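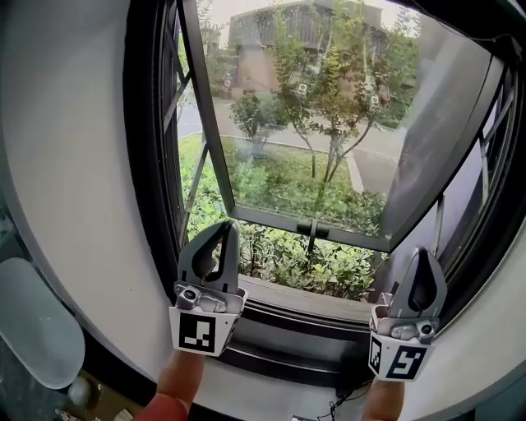 Top-hung window task for an open day: which hand holds the sash?

Posted in Automation > Demonstrations
Asked by Grasetitz, 2024-06-15

We are putting together a visitor demonstration on collecting manipulation data with a pair of hand-held grippers. The task is opening and closing a top-hung window that pushes outward, with a handle in the middle of the bottom rail and a stay arm on each side. A person does the demonstration, one gripper in each hand, and visitors stand behind. The recordings will be used for training afterward, so I want them to be usable.

My trouble is the closing motion. With the sash pushed out, the lower corner is the easiest part to reach, but pulling from one corner makes the sash rack slightly and the stay on the other side lags. Pulling from the handle avoids this, but then the jaws have to let go and take hold again to turn the lever.

Should I use one hand at the corner and keep the other free, or pull with both? And how long should a single run be for an audience that has not seen this before?

Theresia Zürcher
Use both, but not at the same time for the whole motion. The sequence we settled on for our December open day:

Left gripper closes on the lower left corner of the bottom rail. Right gripper waits low, near the right side of the opening, clear of the stay. Left pulls slowly until the sash is nearly home. Right then comes up to the rail on its own side and both finish the pull. Left releases first and goes to the handle.

Keep the jaws off the stay arms. They are the most obvious thing to grab and the joint can trap a fingertip when the angle changes. We bent two tips that way during rehearsal.

For length, plan on up to 60 seconds per run, including the pause with the window open. Our visitors stopped watching the window after that and started asking about the markers on the housings. Put the explanation of the markers before the first run.

Also check the glass from the operator's standing position. Reflections shift as the sash tilts. We did not try to remove them, but we did keep the visitors from moving around behind the operator during a run.

Flultus
just use the handle. corner pull is bad for the hinges

Donati
The handle alone is fine for a light sash. On a large one I would not put the full closing load on a lever that is also supposed to turn. Theresia's order works, with one change: have the operator start from the same foot position every time. Mark it on the floor with tape. Our early runs varied more from where the person stood than from anything the hands did.

Tie back any loose cable at the forearm before you let people in. It catches on the raised tracks of the lower frame.

Grasetitz
Thanks. Tried the two-stage pull this afternoon and the right stay follows much better. Will mark the floor. Theresia, did you record the opening and the closing as separate runs?

Theresia Zürcher
Separate. Easier to discard one without losing the other.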